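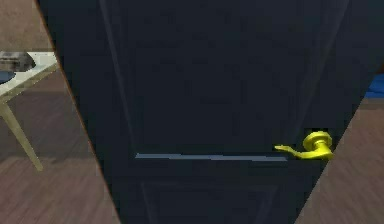

A simulated door with a lever handle, rendered close up.

About > Research > Door Opening

Berkard is a small research group working on how robots learn to open doors. We do most of our training in simulation and then test what was learned on real doors. The group was started by Dagný Vestergaard and Saeed Bahrami, and it now has five members.

Our main method is called Dristell. It learns from camera views alone, with no map of the room and no model of the door given in advance. During training we change the color of the door, the shape of the handle, the floor and the furniture nearby. The policy has to find the handle and work out which way it turns – everything else is allowed to vary.

The current training set has 245 simulated rooms. In our last full test we ran Dristell on 40 real doors it had not met before, and it opened 236 doors out of every 245 attempts in simulation but did less well on the real ones. Round knobs are still the weak point. Lever handles are close to solved, apart from very stiff springs.

We also found that close views matter more than we expected. When we left out training views taken near the door at a steep angle, the policy often lost track of the handle in the last part of the approach. Putting them back fixed most of those failures.

Grethe Oddsson runs the simulator work. Bjartur Baldursdóttir looks after the test hall, where 4 door frames can be swapped out in an afternoon. Ginette Cordier joined in June and handles evaluation – her test protocol is the one we now use for every result we report.

Page updated April 8, 2025

12 shares
3 comments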